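Flokow Cookware Test Table: Gallery Notes, March

Flokow keeps a small kitchen bench for comparing everyday pots, pans and lids. These notes go with the spring round, which dealt with lidded pots in the small and medium range. The round included 19 pots, most of them bought at ordinary retail prices and a few handed down from earlier rounds. Each item was washed, dried, weighed and measured before it went on the table.

Gallery entries are kept short. Full tables of weights and diameters are in the download section under the round name, Bostberg.

1. The table

All measuring is done on a flat white top. A pale surface makes it easier to find a warped base, because light coming under the edge of a pot shows up at once. The top is checked with a straightedge at the start of each round and wiped down between items with a damp cloth and no cleaner. Dark tops were used up to the last round and have been dropped.

2. Base flatness

Pots are set down empty and pressed lightly at four points of the rim. Any rocking is noted, and the gap is measured with a feeler gauge. Bases that curve slightly inward when cold are accepted. Bases that curve outward are marked down, as they spin on a glass cooktop and heat unevenly at the edge.

3. Lid seating

A lid should drop into place without being turned. Three things are recorded: side play, tilt when pushed from one edge, and whether the lid rings or rattles when tapped. Side play of up to 2 mm passes. Glass lids with a metal band usually seat better than bare glass, but the band can trap water if the rolled edge is left open.

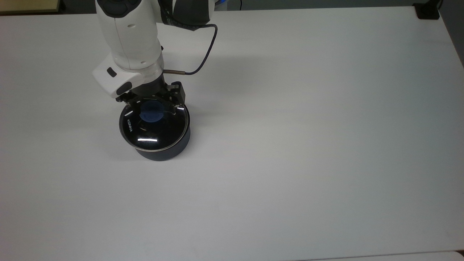
Play is taken along two lines at right angles, and the larger value goes in the table. A single reading is not enough. Stamped rims are often slightly oval, and a lid that looks tight from the handle side can shift freely the other way. The Maglaya pot in this round had the largest difference between the two readings and was measured again with a second lid of the same size. The result did not change, so the rim was listed as the cause.

4. Glass lids

Clear lids are rated for how well the contents can be checked without lifting. The test uses a printed card placed on the bottom of the pot, first with the lid dry and then after a simmer of 7 minutes. Steam vents help a little. Flatter lids hold drops in place and stay hard to see through, while steeper lids let the water run to the rim.

5. Dark finishes

Black and dark blue exteriors hide scorch marks well and show lime spots badly. Scratches are judged under a side lamp after the cleaning cycle. The finish near the lower edge gets the most attention, as that is where pots are dragged and bumped. Light wear there is recorded and carries no penalty.

6. Rounded lower edges

A rounded edge between base and wall is easier to clean inside and lets a whisk or spoon reach the corner. It also reduces the flat contact area. Contact diameter is therefore listed next to rim diameter, and the two should be compared before matching a pot to a burner.

7. Lifting the lid

Lids are lifted and replaced 1,000 times before the second fit check. Knobs are tightened once at the start and then left alone. In the Bostberg round, the lid from the Brirkuvberg set had a loose knob at the halfway check. It was recorded as found and completed the remaining lifts without being retightened.

8. Storage

Short, wide pots stack better than tall ones if the lid can be turned over. The height of pot and inverted lid is measured as one unit. A shelf opening of 47 cm is used as the reference, and the table gives the number of units that fit in it with a folded towel between each.

Corrections to earlier rounds are listed on the changes page. Entries for frying pans and steamer inserts will be added when the measurements have been checked.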